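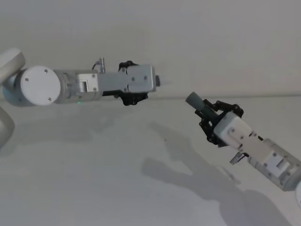 How to watch a robot demo without being sold one. Before the Khoury open day in May, write down the job you want done, with the part size and how many you run per shift. Ours was 161. Then stand where you can see both grippers. With one holding a gray cylinder and the other empty a short way off, the handoff is the bit to time, so start your watch there and let the talk wash over you.

Ask for 2 things at the booth:

1. Five handoffs in a row, no restarts. Feven Belay offered me a video. Say no to the video.
2. Your own part in place of theirs. Bring a spare in your pocket, a greasy one if that's how yours come.

A bare, evenly lit table flatters any arm. Ask what happens on a cluttered one, and get the answer by email.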